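Arboleda House: Bedroom Safety Checklist, with Comments
Filled in by Jytte Ravn
Month: September
Room: upper bedroom, corner side
Time of check: 10:15 a.m. to 11:00 a.m.

Mark each point OK, Fix or Look again. Please write the comment in full sentences. Last time we had many notes with one word only, and Kaja Vasiliauskas could not use them for the repair list.

1. Floor and walking path

1.1 Path from door to window is free of bags, shoes and cords.
OK.

1.2 Floor is dry and has no loose boards.
OK. One board near the door makes a noise but it does not move.

1.3 Rug has the anti-slip net under it.
Fix. The net is too short by the width of my hand. There is a longer one in the linen closet.

2. Small waste and sharp edges

2.1 Drink cans are put together in one place before they are carried out.
OK. Both cans in the pile are crushed, the gold-and-orange one and the red one. A crushed can may have a sharp fold, so take it at the round end.

2.2 Food packets are closed or thrown away.
Fix. One snack wrapper is partly open and the biscuit is showing. We had ants in this room in the spring and I do not want them again.

2.3 Things to keep are separated from things to throw.
Look again. The small clear box with the cartoon sticker and the two black pieces with a tread like a tire are lying with the wrappers. Ask the guest before anything of this kind leaves the room.

2.4 Cartons are checked inside before they go to paper.
Look again. I did not open the white one. The print on it is small, so bring glasses.

2.5 Wastebasket is close to the place of work.
OK. It is the blue mesh one, on the floor. Mesh baskets must have a liner if any can or sachet goes in. 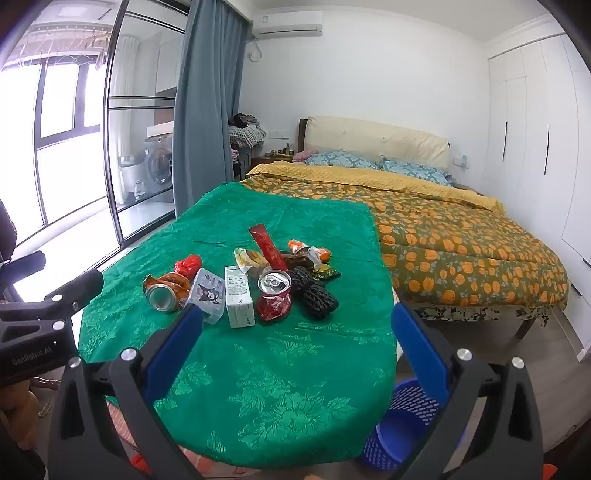 3. Cloths and covers

3.1 Cloth does not reach the floor where a person walks.
Look again. On the right side it hangs down toward the floor. I would fold it under on that side, but Guðlaug Vestergaard likes the long fall, so the two of us must agree.

3.2 Cloth has no holes or pulled threads.
OK. Please feel with the flat hand also, as the woven flowers can hide a pulled thread from the eye.

3.3 Cloth is shaken outside after food was on it.
Fix, together with 2.2.

4. Bags

4.1 Thin bags are tied before they are moved.
OK. The red one is knotted and has a loop to hold it. A tied bag is also safer when families with small children stay in the house.

4.2 Bag is not too full.
Look again. It is packed so that the plastic makes lumps. With film this thin I would put a second bag around it for the stairs.

4.3 No can stands or lies where it can roll off.
Fix. The red can is tilted on its side, to the right of the bag. Take it first and the bag after.
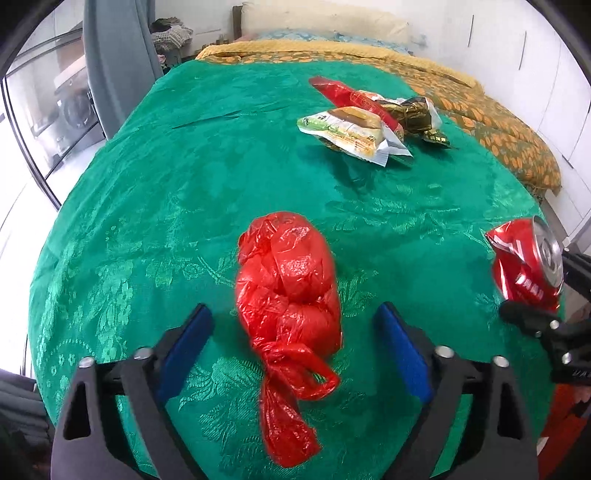
Reading time: 3 minutes

5. Electric and heat

5.1 Bedside lamp has the correct bulb.
OK.

5.2 Wall heater has free space in front.
OK. I measured 39 inches with the tape from the hall drawer.

5.3 Power strip is under its limit.
OK. The label says 2,000 watts and only a lamp and a phone charger are connected.

5.4 Smoke alarm answers to the test button.
Fix. It answers, but weak. Battery to be changed this week by Þröstur Ladefoged, who has the tall ladder.

6. Window and exit

6.1 Window opens fully and stays open.
OK.

6.2 Exit plan hangs on the inside of the door.
Fix. The plan is there but it still shows the old back stairs. Sigrún Þrastardóttir has the new drawing.

Open points to finish before the next guests: 1.3, 2.2, 3.3, 4.3, 5.4, 6.2.
Points for a second look: 2.3, 2.4, 3.1, 4.2.

When it is done, put the paper in the gray folder under sheet number 248. Sheet 86 is the former check of the same room and can stay behind it.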